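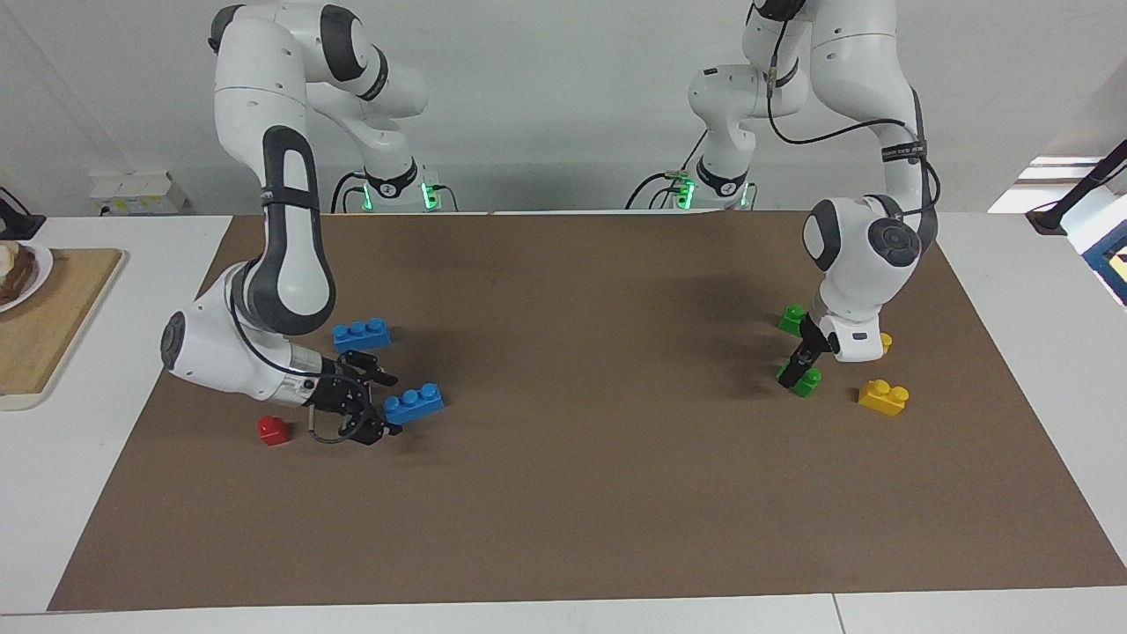 Ticket: label printer in shipping drops jobs after lunch
Opened by: Felista Mfaume, Lodwood
Assigned: Dexter Oyelaran
Priority: high (was medium)

Felista, 1:10 pm
Printer by the packing desk stopped again. Same as before the holidays. Queue says "printing", no labels come out. Restarted it twice. Have 300 parcels to get out before the truck at 4. Please call, dont email.

Dexter, 1:25 pm
Called. Queue had 1,230 jobs in it, most of them old. Cleared it, restarted the spooler. Test label printed fine. Asked Felista to send the truck batch in smaller lots for now.

Felista, 2:05 pm
Got 200 out then it froze again. Light on the front is steady, not blinking. Svend is writing addresses by hand.

Dexter, 2:20 pm
Printer keeps losing its network address. Had .41 this morning, now .67. PC still sending to .41. Is it on the reserved list? Checking.

Dexter, 2:35 pm
Not on the list. The old printer was, the new one never got added when it was swapped in January. Different hardware address so the reservation does nothing. Added the new one, set back to .41, power cycled. Printing.

Felista, 2:50 pm
Works. Labels are coming out half an inch too low though. Bar code prints across the gap.

Dexter, 3:00 pm
Probably lost its label size on the restart. Run the calibration: hold feed until it flashes twice, let go. Will spit out a few blanks, thats normal.

Svend Thygesen, 3:15 pm
Did that. 3 blanks, then good. Bar codes scan at the desk. Hand written ones went in the other cage, can someone tell Bredstead so they don't get sent back?

Dexter, 3:20 pm
Not me, ask Vojtěch. He has the contact over there.

Vojtěch Polák, 3:40 pm
Told them. They'll take the handwritten ones today only.

Felista, 4:15 pm
Truck left with everything. Leave this open til tomorrow pls, it always goes after lunch.

Dexter, next day, 2:30 pm
Still on .41, queue empty, no calls. Also set old jobs to delete after printing, they were all being kept. Still to do: check the returns desk printer, same model, swapped the same week. New ticket for that one. Closing this.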